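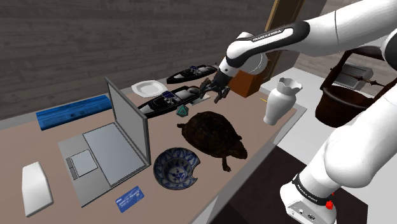

3.2 Collecting demonstrations by remote control

In the previous section we described how a task is shown by hand, when the operator holds the real arm at the wrist and leads it through the movement. This way is natural, and most operators learn it in a few minutes, but it has two costs. The hand and the forearm of the operator come into the camera view, and the contact forces are mixed with the forces of the person who pushes. For this reason we collected the second part of the data in simulation, by remote control.

The simulated cell was built in Wollutach, which runs on one desktop computer and renders the camera images during the recording. The operator moves a small handle, called Lilent, and the pose of the handle is sent to the controller of the simulated arm. Only the relative motion is used. When the operator presses the clutch button, the arm stays where it is and the handle can be brought back to a comfortable position. We tested absolute mapping in an early version, but the operators became tired and two of them asked to stop before the end of the session.

Each recording begins with a new arrangement of the table. The objects are taken from the Cosach set, which has everyday things of very different size, and they are placed by a random procedure with a check for collision. We did not remove arrangements that look strange to a person. In Figure 4, for example, a turtle shares the table with an open laptop, a broken-rimmed bowl and two model speedboats, and a small die lies directly behind the turtle. To take the die from such a place the operator must choose the direction of approach with care, and the fingers must come down almost vertically. A planner with a fixed approach has no such choice, and we think these difficult arrangements are where the demonstrations are most useful.

The instruction for the trial is given in one written sentence on the second monitor. It names one object to be moved and one place or object as the goal. The operator may look at the sentence as long as he or she wants. The recording starts with the first motion of the handle, so the time of reading is not included in the data.

13 operators took part. Five of them had used a remote-controlled arm before, and the others had no experience. Bushra Talpur trained all operators with the same written guide and was present in the first session of each person. After the training every operator did free practice until he or she said that the handle felt easy. We did not set a limit for the practice, and we did not record it.

In total we kept 1,052 demonstrations. A demonstration was kept if the named object was at the goal in the final state and if no other object had fallen from the table. Small pushes of neighbouring objects were accepted. We discussed this rule for a long time - a stricter rule gives cleaner data, but it also removes many of the crowded arrangements, and the remaining set would then be easier than the tasks we want to solve. Failed attempts were stored in a separate folder and are not used in this paper.

Before training, the recordings were prepared with the Vidmar tool. Pauses at the beginning and at the end were cut. Pauses in the middle were kept, also the long ones, as they often come just before the closing of the gripper and may carry information about where the operator was not sure. The clutch periods were removed, and the two sides of each removed period were joined without smoothing. The arm does not move while the clutch is pressed, so the joint does not produce a jump in the path.

We also looked at 100 demonstrations one by one, replaying them from a second viewpoint which the operator did not have. The most common problem was depth. Operators often stopped too high above a low object, corrected downwards in several short steps, and only then closed the fingers. With tall objects such as the vase this was rare. We repeated a smaller check in May, after the shadows in the renderer had been made stronger, and the short steps were fewer, but the number of operators was too small for a firm statement.

The demonstrations shown by hand and those made by remote control are stored in the same format. How they are mixed for training is explained in Section 3.3.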